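Cladance > Workshop > Storage and sorting

Tidying the bar stock at last

January 19, 2021
By Meenakshi Goel
Last updated: November 2021

I have been wanting to write about the bar corner for ages, and now that it's finished I can't stop going in to look at it! If you've visited the unit you'll remember the corner I mean, left of the door, where every bit of metal bar I've ever bought ended up leaning against the wall in a sort of slow landslide. Long lengths at the back (so never reachable), short ones in front, and the really short ones in a plastic tub that had split down one side before I even moved in.

The trouble with bar is that it's lovely stuff to have and horrid stuff to store. You cut a bit off for a job, you've got a perfectly good piece left, and of course you keep it. Then you want a piece that size six months later, you can't find it, so you cut another one off the long length and now you have two leftovers. Multiply by four years of me making gates and brackets and plant stands and you can picture the floor.

Everything had to come out first. I dragged the lot into the yard on the one dry morning we had, and laid it on old blankets by shape - round, square, flat, and a heap of angle that I'd forgotten I owned. Vitalii Stelmakh from the unit opposite came over to see what the clanging was and stayed until lunch. He has a very good eye and can tell 10 mm from 12 mm across a yard, whereas I need the calipers every time and still write it down wrong.

Long lengths went up on the wall rack, which I bought second-hand from Fedoruk over in Brusum. It's a plain thing with welded arms and it had been orange once. I gave it a coat of Grurnamel in dark green, left it overnight, and it came up beautifully. Do wipe the arms down with something before you paint, I skipped two of them and you can tell exactly which. Round goes at the top, square below that, and the flat at the bottom where I can get both hands under it.
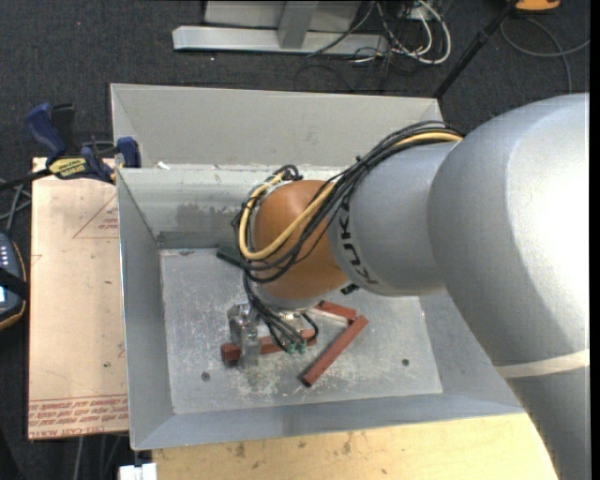 Short pieces were the part I'd been dreading, and they've turned into my favourite bit of the whole corner. I tried a drawer, then a shelf with little dividers, then the tub again in a weak moment. What works is an open metal bin, low enough to look straight down into. With only a few pieces in the bottom it doesn't matter that they land at all angles, like those reddish-brown bars against the grey, one lying more or less level and the next one slanting off on its own. You can see the square end of each and pick out the one you want. Fill the same bin to the brim and you're back to rummaging, and you will pinch a finger, probably the one you pinched last time.

So I keep two bins, one for square and one for everything else, and when a bin gets more than a layer deep I go through it and take things out. Anything shorter than 179 mm goes for scrap. I know that's an odd number! It's the length of the brackets I make most often, and if a piece won't make one of those I'm never going to use it, however nice the end looks. Vitalii thinks I should be stricter. He keeps hardly anything and his place is spotless, but he's also round here borrowing a bit of 12 mm square every other week, so I feel I've won that one.

I've put a dab of paint on the end of each long bar for the type of steel, and I'm trying to remember to cut from the other end so the dab stays put. Mixed success so far. For the bins I've just hung a scrap of card on a wire hook with the size written in marker, and it has already gone grey with thumbprints.

What's left is the angle, which is still on its blanket by the back door. I got to it at around four o'clock, the light was going and I wanted my tea. It needs a taller rack than the one I've got, or perhaps an upright stand with a chain across the front. If you've made one you like, please tell me how deep you made the base, as mine keeps wanting to tip forward in the sketches.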